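首页 > 工作台 > 机械臂单元 > 维护与修理 > 夹爪连杆的检查与重新对零

夹爪连杆松了怎么办：Omik 单元的保养流程

5/11/19 更新

先说结论，省得有人看到一半就去拧螺丝：夹爪夹不稳线，八成是连杆枢轴的螺栓松了，轮不到你去改程序。我改过。改了一个周末，夹持力参数从头调到尾，最后拿内六角扳手一碰，螺栓自己转了半圈。那份参数表我至今留着，用来提醒自己。

我们这台单元干的是拆旧主板和理线的活，机械臂是 Omik 的，夹爪是 Muler 的连杆式，控制柜里跑的是 Lins 的控制程序。三家的手册都写得很自信，都认为问题出在另外两家。下面的流程是在它们中间的空白处摸索出来的，换成别的连杆式夹爪，道理相通，螺栓规格请自己查。

一、什么时候该做

控制程序里有一个夹持次数计数，别理它，它每次断电都会归零，对人生很乐观。看下面几种情况：

夹细线时，线头在指尖之间慢慢转；
闭合到底以后，程序里读到的开度比上次对零时大；
张开时有一声很轻的“嗒”，闭合时没有；
换了操作的人，而他说“我什么都没动”。

占上一条就查，占两条就停机查。

二、准备

内六角扳手一套，要球头的和平头的各一套。球头只用来往外旋，最后上力必须用平头，否则螺栓内孔会被你磨圆，然后你就会学到一门新手艺，叫取断丝。扭力螺丝刀一把，中强度螺纹胶一瓶，无尘布，记号笔，一截用来试夹的短线。

螺纹胶用中强度的。高强度那种留给你确定这辈子都不想再拆的东西。

三、停机和卸力

1. 让手臂走到维护位，夹爪张开一半。全开或全闭时连杆顶着限位，松紧是摸不出来的。
2. 降速到 10%，确认手臂不再有排队的动作，再按急停。顺序别反，急停以后队列还在，复位时它会很热情地接着干。
3. 断开夹爪供电，等控制柜上的灯灭掉，再等一会儿。
4. 用手轻推每一根指杆，沿闭合方向和侧向各推一次。闭合方向有一点弹性正常，侧向能晃就是枢轴的问题。

四、检查螺栓

从指尖往根部查，不要反过来。根部的大螺栓看着威风，平时很少松；松的总是靠近指尖的小螺栓，因为它们受的是来回的侧向力，也因为大家觉得它们小，拧的时候手下留情。

每查一颗，用记号笔在螺栓头和连杆之间划一道线。以后线错开了，就知道是谁在偷懒。划线前先用无尘布擦净，油上划的线活不过一个班。

枢轴螺栓和固定螺栓要分开对待。固定螺栓拧到规定扭矩即可；枢轴螺栓拧紧以后连杆必须还能自由转动，转不动说明垫片装反或者漏装了。遇到这种情况，拆下来重装，千万不要“稍微松一点就好了”。稍微松一点，就是你看到这篇教程的原因。

涂胶只涂螺纹前端的几圈。涂多了会流进枢轴，第二天夹爪就成了一件雕塑。上完胶静置，时间看瓶子上写的，瓶子比论坛可靠。

五、重新对零

1. 恢复供电，复位急停，速度保持在 10%。
2. 不夹任何东西，闭合到底，把当前位置写成零点。
3. 张开，再闭合，重复 3 次，看读数是否回到零。差得越来越多，回到第四节；差得忽大忽小，检查夹爪的信号线接头。
4. 把夹持力设到 70%，用那截短线试夹。线要夹在指尖中间，歪着夹时两侧受力不一样，刚拧好的枢轴会替你记仇。

试夹通过，就可以回到真实工位，用真实的线再走一遍。我们的工位一边是主板，一边是白色塑料托盘，夹爪捏住黑色编织线的线头往托盘边上送，这个姿态最能暴露侧向间隙。

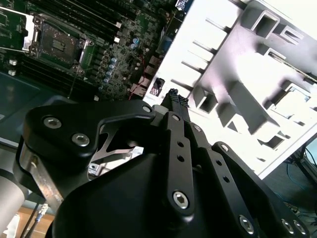 Wallau 车间那边有人回话说，他们从来不在工位上复验，对零完直接开班，半年了也没出过事。后来又补了一句，说他们夹的是方块。方块当然没事，方块不会转。夹线的单元请老老实实做完这一步：低速夹起，停住，看线头有没有慢慢偏，再送到位，松开，退回。

六、线缆走向

夹爪修好了，顺手把随臂的线也理一遍。让第六轴从一头转到另一头，看哪根线先绷紧，绷紧的那根就是下一个故障。扎带别勒死，留出能滑动的余量，扎带头朝外，剪平，不然它会在你每次伸手时提醒你它的存在。

还有一条：手臂下方的插头，拔之前先拍照。我知道你记得住，上一个人也记得住。

七、记录

写进单元的本子里：日期，动过哪几颗螺栓，零点的旧值和新值，夹持力最后设在多少。不要写“已检查，正常”。我翻到过连续 13 条“已检查，正常”，第 14 条是“夹爪脱落”。

下次检查时先看旧值，再看划的线，两样都没变就擦一擦收工，不必为了显得勤快把每颗都重新拧一遍。螺纹胶被反复打断，比不涂还差。

12 月会补一篇换指尖垫的，前提是到时候垫子到货。

评论

铜柱与热缩管：第五节第 3 步救了我。读数忽大忽小，一直以为是枢轴，最后是信号线接头里有一根针缩进去了。

半夜调机：枢轴螺栓能不能改用自锁螺母？我们这台背面有空间，看着能装。

作者回复：有空间就能装，注意张开到底时螺母会不会碰到隔壁连杆。先断电用手推一遍再说。

老六轴：10% 速度太慢了，我一般直接全速对零。

半夜调机：楼上，你们家夹爪还在吗

老六轴：在，第二个。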